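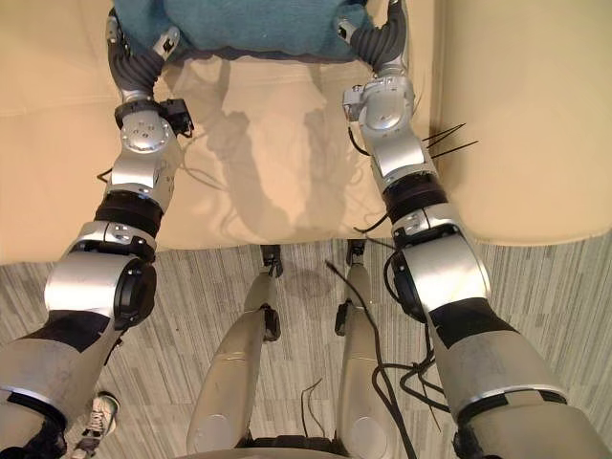

Carik Living Room Set: Sofa and Cushions

Version 2, released 26 August 2022

Summary

Carik is a set of 3000 photographs of living room seating and the soft things that go on it. It covers sofas, throw pillows and the floor next to them, with cushions being picked up, held, put down and straightened. The set was put together for work on tidying: where a cushion is, whether it is on the seat or leaning on the back, and whether it is out of place.

What is in it

Each photograph belongs to one of 223 short tidying rounds. A round covers one sofa and whatever cushions were on it. Sofas are labeled by color and covering. Cushions are labeled by color only, as fabric names caused too many disagreements in the first version.

Position labels for a cushion are:

seat: lying on a seat cushion
back: standing or leaning against a back cushion
seat+back: touching both
held: gripped at one or more edges
floor: off the sofa

Use seat+back whenever a pillow is propped at an angle. Pale cushions on pale leather were the hardest to outline, and 78 outlines were redrawn for this release. 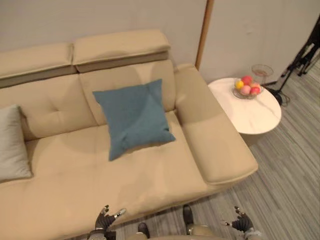
Teal-blue throw pillow, label seat+back. Beige leather sectional, two headrests raised.

Headrests are part of the sofa and get no label of their own. The same goes for armrests and tufting buttons. A cushion that runs out of the picture is labeled if its color can be told.

Floor views

Some of the photographs look down at the floor and have no sofa in them. They are kept so that the label "no cushion" has enough cases behind it. Carpet and hard floor are outlined as two separate areas.
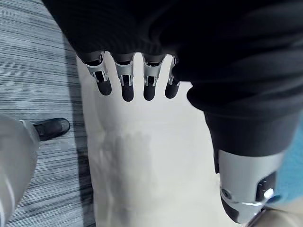 Draw the line between the two surfaces along the carpet edge, even where it runs at a slant. Shadows on a glossy floor belong to the floor. Shoes and trouser legs go under "person" and are left out of the tidying scores.

Files

photos/ all photographs, sorted by round
labels/ one text file per photograph
otik/ outlines in Otik format
splits/ train and test lists

Rounds are never divided between train and test.

Known problems

Teal and blue were used for the same cushion in several rounds. Treat them as one color. The Sullon converter drops seat+back labels and writes seat in their place, so check its output before training.

Changes

April: added floor views, merged the two gray labels.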